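Drikitby Strong White Bread Flour, 900 g
Item 828
In stock

We've been selling this flour since before we had a proper shop counter, and it's still the bag we'd hand to anyone who tells us they'd like to start baking bread but don't know where to begin. It's a soft, creamy-coloured flour with plenty of strength in it, and it's very forgiving if you get called away to the phone halfway through and come back to find your dough has been sitting a good while longer than you meant it to.

The wheat comes from farms on the Danutia side of the valley and is milled slowly at Drikitby, where Mortimer Achterberg has been looking after the stones for longer than he cares to tell us. He likes to leave a little more of the goodness in than the big mills do, so you may find it drinks a bit more water than the supermarket flour you're used to. Start with your usual amount, give it ten minutes to settle, and then add a splash more if it still feels tight under your hands.
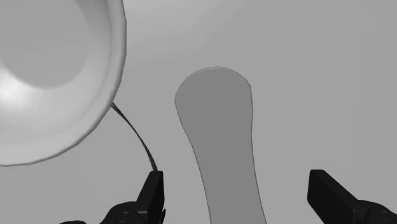 For a first loaf, we'd suggest using just over half the bag with a teaspoon and a half of salt, a sachet of dried yeast and enough lukewarm water to bring it all together. Mix it roughly, cover it and go and have a cup of tea (or walk the dog, if you have one). Then knead until it feels smooth and springy, let it rise until it has doubled, shape it, let it rise again, and bake it in a hot oven for 40 minutes. Tap the bottom when it comes out – a hollow sound means it's ready.

Gemma Orlandini, who teaches our Saturday baking class, also uses it for pizza and for flatbreads, and she tells me it makes a lovely soft bun if you swap half the water for milk. I wouldn't choose it for sponge cakes or shortbread, which want something weaker. Our Song Plain is the one for those, and it comes in the same size of bag.
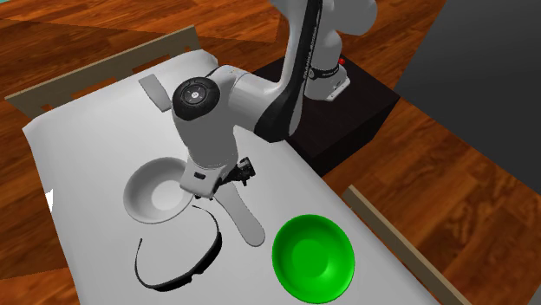

Long white table with a white utensil, spatula or paddle in shape.

Keeping it
Store it somewhere cool and dry, and fold the top of the bag down well or tip it into a lidded tin. It keeps for 9 months unopened. Once you've opened it, try to use it while it still smells sweet and fresh.

Ingredients
Wheat flour (with added calcium, iron, niacin and thiamin). Contains gluten.

Delivery
We pack flour on its own so the bags don't get squashed by jars. The November milling can be reserved now, and Ye-seo Chae in the shop will be glad to put your name down.

You may also like
Song Plain Flour, 900 g
Vavton Wholemeal Rye, 900 g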